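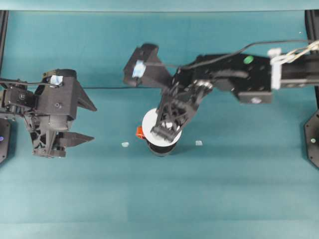 A tabletop in teal-green, paler towards the bottom.

Blue-green (naming and disputes)

Blue-green is the stretch of colour lying between blue and green, and the cause of more household disagreement than any other part of the spectrum. It takes in teal, turquoise, aqua, cyan, petrol, duck-egg and a large number of trade names thought up by paint firms. Where it begins and ends is not agreed. Most English speakers can point to a plain blue and a plain green without fuss, and will then argue for the rest of the afternoon about a bath towel.

Names

Teal takes its name from a small duck, the Eurasian teal, which has a patch of the colour on the side of its head. The bird had the name for several centuries before the colour did, and the patch is only present on the male in breeding plumage. The rest of him is largely grey and brown. Turquoise comes from the stone, and the stone from an old French word for "Turkish", although much of it was mined in Persia and merely passed through Turkey on the way to market. Aqua is the Latin for water. Duck-egg refers to the egg of a duck, usually a different duck.

Petrol, as a colour, is better established in German and Dutch than in English, where shoppers tend to picture the wrong thing.

Other languages

Many languages use a single everyday word for blue and green together, an arrangement linguists call "grue". Welsh glas now means blue but has long been used of grass as well. Japanese ao covers the blue of the sky and also the "go" signal on a traffic light, which visitors generally call green. Vietnamese xanh does for both, with the sky or the leaf added when it matters. Speakers of these languages can see the difference perfectly well. They have simply declined to fall out over it.

Russian goes the other way and splits blue into two basic words, one light and one dark, with no help offered in the direction of green.

The Skadside chart

The best-known attempt to settle the matter by force was the Skadside chart, put out by the paint maker Umex from its works at Skadside. It showed 265 blue-greens, each with a number and a name, and was meant to end arguments at the shop counter. The compiler, Pieter Xaba, had trained as a sign painter and disliked the word "turquoise", which appears nowhere on it. Shade 185, sold as Harbour Rest, became popular for kitchen cupboards and was returned in quantity by customers who had expected it to be blue. It was also returned by customers who had expected it to be green.

A rival firm, Flemmont, answered with a chart of 580 shades. Alina Stoica, in her history of the paint trade, records that several of these were the same paint. Flemmont's reply was that they had different names.

The Skadside chart was withdrawn on 1st June and replaced by a folding card with 6 colours on it. One of them is called Turquoise.

Effect of light 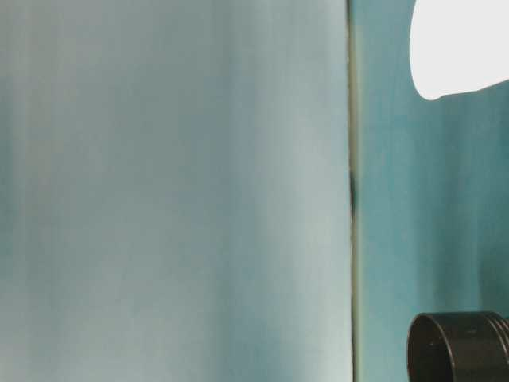 Blue-greens are unusually easy to upset by a change of light, and the greyer ones are the worst behaved. A sample that looks firmly green by a window can turn blue under a lamp, and most decorators advise looking at it at both ends of the day before buying any quantity. Even a single moment will not always give a single answer. A pale blue-grey surface can run from a darker teal-grey at one side to something close to silvery white further across, and whoever is asked to match it must first decide which part is telling the truth. The painter Flor Cuervo, who taught for many years at the Betancur school, had her students mix the colour of one grey-blue wall every morning through August. She kept the results in a drawer marked "Wall". Her former pupil Jhosep Apaza described them as "a very good set of colours for several walls".

Screens and print

On a computer screen, teal is made with equal amounts of green and blue at half strength, and no red. Cyan is the same mixture at full strength. Aqua, in the standard list of web colours, is identical to cyan in every respect, and both names have been kept.

Printers use cyan as one of their four basic inks. Printed cyan does not look much like screen cyan, and a customer who has approved one will often object to the other.

See also

Beige (disputes)
Eurasian teal
Heriberto Taipe, dyer
Off-white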